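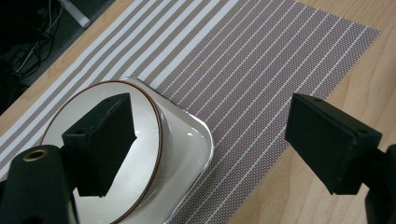

来源:斯图特尔技术中心新闻办公室 撰稿:利斯·范韦克(Lies Van Wijk) 审核:凯莎·惠特洛克(Keisha Whitlock) 发布日期:2026年1月24日

斯图特尔技术中心(Stutell)设备运行部日前完成祖尔嫩桌面操作工位手持夹爪的定期维护与重新校准,该设备已通过复检并恢复使用。本次维护涉及指垫更换、开合机构清洁、紧固件检查、线缆整理以及开度零位重新标定等内容,由设备运行部工程师西贝·沃特斯(Siebe Wouters)主持实施,测量与标定工作由计量组的埃弗琳·莱曼斯(Evelien Leemans)负责。

祖尔嫩工位自去年10月投入使用,主要承担餐具及日用器皿的抓取示范采集。操作人员手持夹爪,在木制桌面上完成接近、夹持、提起、移动和放下等动作,夹爪上的相机同步记录画面,编码器同步记录两指开度。工位台面按照日常餐桌的样式布置,铺有编织餐垫,所用器皿包括白色托盘和带褐色细边的白碗。启用以来,该工位共登记有效示范1865条,全部由同一把夹爪完成。

按照中心《手持末端工具运行维护规程》的规定,此类夹爪每累计使用100小时,应当停用并接受一次全面检查。规程同时规定,在两次全面检查之间,如果标定记录出现连续偏移,工位负责人有权提前申请停机。此次停机即属于提前申请。

偏移问题首先见于每日开班前的空载记录。操作人员在开始采集前,需将两指完全合拢,再完全张开,由系统分别记下两个端点的读数。工位负责人哈芙·格罗诺(Haf Gronow)在核对记录时注意到,合拢端点的读数逐步增大,张开端点则基本保持原值。两个端点的变化不一致,说明偏差来自指垫一侧的可能性较大,编码器整体漂移的可能性较小。格罗诺据此提交了停机申请,并将相关时段的采集数据标记为待复核。

设备运行部受理申请后,首先对夹爪进行了外观检查和拆前测量。测量在夹爪保持原有装配状态的情况下进行,目的是留存一份可与维护后结果相对照的基准。莱曼斯使用标准量块,在夹指全行程内选取若干位置,逐一比对量块尺寸与系统显示开度,张开方向和合拢方向各测一遍。结果显示,偏差集中在接近合拢的区段,行程中段和张开端的读数均在允许范围之内。合拢方向与张开方向之间存在少量回差,数值未超过规程限值,但较上次记录有所增加。

拆检结果与测量判断基本一致。两侧指垫的夹持面均有磨损,其中一侧前端的磨损较为明显,纹理变浅,指垫厚度随之减小。两指合拢时,夹持面前端先于根部产生间隙,操作人员为夹稳薄边器皿,往往会额外加力,合拢读数因此受到影响。开合机构的导轨内有纤维和细粉末积存。沃特斯在检修记录中写明,纤维应为擦拭布或台面织物脱落所致,粉末的来源未作认定。

指垫更换按照成对更换的原则进行。虽然另一侧指垫的磨损尚未达到更换标准,检修人员仍将两侧一并换下,以保证两个夹持面的厚度和摩擦特性相同。新指垫由温迪奥公司(Windeo)供应,与原件属于同一型号,安装孔位一致。更换前,检修人员以无绒布蘸取少量清洁剂擦拭安装面,待其完全干燥后再行装配。指垫紧固螺钉分次交替拧紧,先以手动工具将各螺钉旋至贴合,再用扭力螺丝刀达到规定力矩。拧紧完成后,检修人员在强光下从侧面观察两指合拢时的接触情况,确认夹持面前端与根部同时贴合,没有可见缝隙。

开合机构的清洁采用干式方法。检修人员先以软毛刷清除导轨表面的积存物,再以低压气体吹扫,吹扫方向由机构内部朝外。清洁完成后,导轨仅补涂极薄一层润滑脂,多余部分当场拭去。规程不允许在夹指前段及指垫附近使用任何润滑材料,检修人员对此进行了专项复查。传动部件未见裂纹或异常磨损,本次予以保留,不作更换。

线缆方面,检修人员对夹爪至采集主机之间的电源线和信号线逐段进行了弯折检查和通断测试,未发现断续现象。原有的固定方式存在一处不足:操作人员将夹爪移至台面远端时,信号线会在桌沿处受到牵拉。此次维护调整了线缆的固定位置,并在夹爪一端留出适当余量,使操作人员在整个台面范围内移动夹爪时,接头不承受拉力。调整后,检修人员手持夹爪沿台面四周移动,同时监视信号状态,全程未出现丢帧或读数跳变。

机械部分恢复后,计量组对夹爪进行了重新标定。标定分为零位设定、行程比对和图像核对三个步骤。

零位设定在两指完全合拢的状态下进行。为避免操作力度不同带来差异,莱曼斯使用弹簧测力装置施加统一的合拢力,待读数稳定后写入零位。该操作重复多次,每次均将夹指完全张开后再行合拢。各次读数之间的差异符合要求,零位值方予确认。

行程比对沿用拆前测量的方法和位置,便于前后两组数据逐点对照。维护后,接近合拢区段的偏差已回到允许范围之内,张开与合拢两个方向之间的回差也有所减小。莱曼斯将两组数据一并归入设备档案,并附上所用量块的检定信息。

图像核对用于确认相机与夹指之间的相对位置没有因拆装而改变。核对时,相机拍摄两指在若干固定开度下的画面,由软件提取夹指边缘的位置,与维护前存档的同类画面进行比较。比较结果显示,左右夹指在画面中的位置与存档一致,相机支架无需调整。计量组同时检查了镜头表面的清洁状况,对轻微指印作了处理。处理后重新拍摄一组画面,作为下一次核对的基准。

完成上述步骤后,夹爪返回祖尔嫩工位进行现场试运行。试运行由格罗诺安排,物品仍选用该工位的日常器皿,操作内容包括夹持碗沿、提起托盘边缘以及在餐垫上方移动并放下。碗沿夹持被列为重点项目。此类器皿釉面光滑,边缘较薄,对指垫前端的贴合程度要求较高,也是维护前操作人员反映加力较多的动作。

现场试运行共进行58次夹持操作,由三名操作人员轮流完成。按照试运行方案,每名操作人员均须从不同方向接近目标,并在夹持后保持片刻再放回。全部操作中未发生器皿滑脱,开度读数在夹持保持阶段保持平稳。操作人员在意见表中反映,新指垫手感略硬,夹持碗沿所需的力较以前减小。有一名操作人员提出,线缆调整后,左手持握时线缆偶尔触及手腕。检修人员随即将固定夹稍向后移,经该操作人员再次试用后予以确认。

试运行期间,格罗诺还对台面环境作了检查。器皿的釉面和托盘边缘在顶部照明下会产生较亮的反光,夹指为黑色,两者明暗差别较大,相机若采用自动曝光,画面亮度会随夹爪接近器皿而发生变化。该工位此前已采用固定曝光设置,此次维护未改动这一参数,仅在试运行前核对了设定值。检查确认,夹指边缘在画面中仍可清楚分辨,图像核对软件能够正常提取。

关于停机前被标记为待复核的采集数据,中心数据管理岗已提出处理意见。受影响的内容限于开度读数中接近合拢的区段,画面数据和时间同步信息不受影响。计量组将依据拆前测量结果,为有关时段提供修正曲线。经修正后能够满足精度要求的示范予以保留,并在数据说明中注明修正情况;不能满足要求的,仅保留画面部分,开度字段作缺失处理。复核完成以前,上述数据不对外提供,也不进入纳瓦罗项目(Navarro)的训练数据目录。

纳瓦罗项目是祖尔嫩工位目前的主要数据使用方,研究内容为餐桌整理任务中的器皿抓放。项目组在停机期间使用已有数据开展工作,进度未作调整。项目组要求,恢复采集后的首批数据单独编目,与维护前的数据分开存放,供研究人员比较两类数据在夹持阶段的差别。设备运行部已同意这一安排,并将在每条示范的附加信息中写入指垫批次和标定版本。

维护工作结束后,设备运行部对该工位的日常检查要求作了补充。修订后的要求自夹爪恢复使用之日起执行,主要内容如下:

开班前,操作人员除记录合拢和张开两个端点的读数外,应当目视检查两侧指垫的夹持面,发现纹理变浅、边缘翘起或附着异物的,先行登记,再决定是否开始采集。

空载读数与标定值之间的差异超过提示限值时,系统将弹出提示,由工位负责人签注处理意见。操作人员不得自行重设零位。

指垫表面使用干燥的无绒布擦拭。工位原有的普通擦拭布已全部撤换,不得再用于夹爪清洁。

更换操作人员时,交接双方应共同确认线缆固定夹的位置,并将夹爪沿台面移动一周,观察信号状态。

收班后,夹爪放回专用支架,两指保持微张,不得在合拢受力状态下存放。镜头盖由最后一名操作人员负责盖好。

工位记录表已按照上述要求重新印制,旧表停止使用。旧表中尚未录入系统的内容由格罗诺负责补录,原件随设备档案保存。

备件方面,设备运行部此前未单独为该工位储备指垫,遇有更换需要时临时领用。鉴于此次维护属于提前停机,中心已将指垫及配套紧固件列入祖尔嫩工位的常备物资,存放于设备运行部备件柜,领用时须登记批次。换下的旧指垫没有立即报废。莱曼斯将对其夹持面不同位置的剩余厚度进行测量,测量结果用于判断现行检查周期是否适合以薄边器皿为主的采集任务。在测量结论形成以前,全面检查周期仍按现行规程执行,累计使用时长自本次维护完成后重新计算。

沃特斯还就装配环节提出了一项改进建议。现有夹指在更换指垫时,需要由两人配合,一人扶持夹指,另一人拧紧螺钉,否则夹指容易在拧紧过程中发生轻微转动。他建议制作一个简易定位座,使夹指在拆装时保持固定,单人即可完成操作。凯莎·惠特洛克已批准制作样件,样件加工由中心机械间承担,试用后再决定是否写入规程。样件的尺寸以祖尔嫩工位现用夹爪为准,其他型号暂不考虑。

祖尔嫩工位现已恢复正常排班。原定于停机期间进行的采集任务由格罗诺重新安排,相关操作人员可向工位负责人查询调整后的班次。首次使用维护后夹爪的人员,应在上岗前阅读修订后的日常检查要求,并在工位记录表首页签名。对夹爪状态有疑问的,可联系设备运行部西贝·沃特斯;涉及标定数据和修正曲线的事项,由计量组埃弗琳·莱曼斯答复。

(斯图特尔技术中心设备运行部、计量组供稿)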